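Newsroom | Units | Services | Archive | Contact

Undwood Cell Returns to Service With Revised Setup Procedure

The Automation Unit at Undwood has completed the annual setup review of its Lovia sorting cell. The revised procedure takes effect on 17/01/2026 and replaces the version issued in September.

The review was led by Tzu-hsuan Poon and covered the gripper, the arm mounting and the simulated copy of the cell in which all changes are tried first. Fingertip pads are now to be inspected every 800 cycles. The previous pads had been in use for 1,156 cycles when they were replaced, and one showed wear along its inner edge. Mounting bolts are to be checked at the same visit, and the arm returned to its start position before the cell is released.

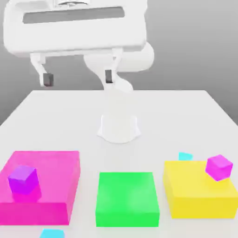
Simulated view of the cell, with the gripper open above the pink, green and yellow boxes.

Staff who change the gripper or move the arm base must now enter the new values in the simulation before any program is run on the physical cell. The model is then checked for finger spacing, pad height and clearance over the boxes. A full check takes 45 minutes and should be booked through the Shi scheduling page. Programs written for the earlier gripper settings remain on file but may not be loaded until they have passed the same check.

Spare pads are stored with the Undel tool kit in Room 8. Any pad removed from service should be labeled with its cycle count and returned to the unit office. Questions regarding the procedure may be directed to Tzu-hsuan Poon.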